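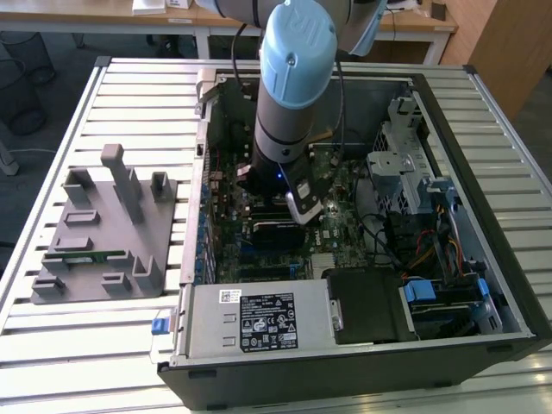
Clilevora teardown notes - README

Maintainer: Agnese Strazds
Status: first drop was February, still adding to it. Labels may change, folder names won't.

What's in it

Notes and labels for pulling apart old desktop towers and a few server boards. Memory, drives, power supplies, cables, CPUs where the socket still opens. 50 machines so far, 2,000 labelled part entries. One row per part. Written for people doing refurb and parts sorting, so it's bench language, not catalogue language.

Most of the towers came from an office clear-out at Plukon. Mixed ages. Some had been opened before they got to us and it shows (wrong screws, missing slot covers).

Folders

parts/ - one CSV per machine
steps/ - order of removal, plain text
bench/ - table setup, tools, bins
old/ - don't use, kept so nothing breaks

Columns in parts/

machine_id - our own number, nothing to do with the asset tag
part - see part names
where - corner of the case, with the tower lying on its side and the open side up
colour - main colour only. Grey is grey, silver is silver, don't swap them
attached - slot, screw, latch, cable, other
out - y / n / partial
notes - whatever you like, keep it under a line or two

"where" trips people up. Pick the corner AFTER the tower is down on the table and don't change it if you spin the case round half way. If you have to spin it, write that in notes.

Part names

memory - the stick. Not the slot
slot_mem - the slot
slot_exp - expansion slot, full or empty
board - whole motherboard
heatsink - fins, with or without a fan on it
shroud - any plastic that steers air. Ducts too
cage - metal drive cage
drive - the drive. Add "latch" in notes if it's held by a plastic one, plus the colour
psu - power supply. Don't type out the whole label, model number is plenty
cable_power, cable_data - if you can't tell, cable_other
io - anything on the rear connector strip

Shroud vs bracket was a long argument. Settled on shroud for plastic, bracket for metal. A few early files still have it backwards, machines 4 and 20 for sure.

Order of removal

Not a rule, just what we do.

1. Power lead off, hold the power button a few seconds
2. Tower on its side, panel off
3. Cables that cross over the board - unplug or move aside, don't cut
4. Memory. Open the latches first, then straight up
5. Drives
6. Shroud, heatsink
7. PSU. Support it while the last screw comes out
8. Board last

Step 3 gets skipped all the time and then someone's fighting a stick of RAM with a cable over their knuckles. Please do it in order.

Server boards

Seperate set, smaller. Same columns, plus two more:

lever - open / closed / can't tell
bank - left or right of the socket, as the board sits on the bench
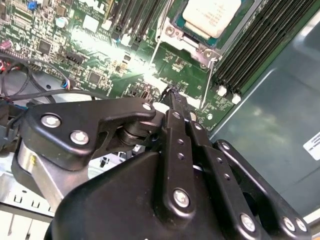

Levers get logged one at a time, so a socket with two levers gets two rows. If the CPU is still in there write "cpu in" and leave it. Don't lift the retention frame just to read the markings. Pins bend, and a bent socket is a board in the scrap bin. Slot latches are not levers - we had a whole afternoon of rows where they were, all fixed now I think.

Glare is a nuisance on these. If a bit of the board is washed out to white, put "can't read" and move on. Don't guess from the part beside it. Small connectors with wires still plugged in go down as cable_other unless you know where they run. Wire colours in notes.

Chips on the board itself are not labelled. Same for capacitors. Too many, nobody asked for them.

Bench stuff

Screws in the magnetic tray, sorted at the end of the day. Memory goes in the antistatic bags, not loose in the bin. Drives get handed over for wiping before they go anywhere, no exceptions. Wrist strap on for anything with the board exposed.

Nilutora sheets: import with the Bite script in bench/. It chokes on blank colour cells, so put "none" if the column really doesn't apply.

Known problems

- attached is empty for a lot of io rows
- "black" covers a huge amount of plastic, not much use on its own
- some psu rows have the sticker text in notes, will strip them out
- spelling of "gray" in old files, being changed to grey as I find them

Corrections

Send the machine_id, the row and what it should say. Don't resend the whole CSV, I end up merging by hand and it takes all arvo.

To do

More server boards. Proper list of latch types. Redo machine 20 from scratch.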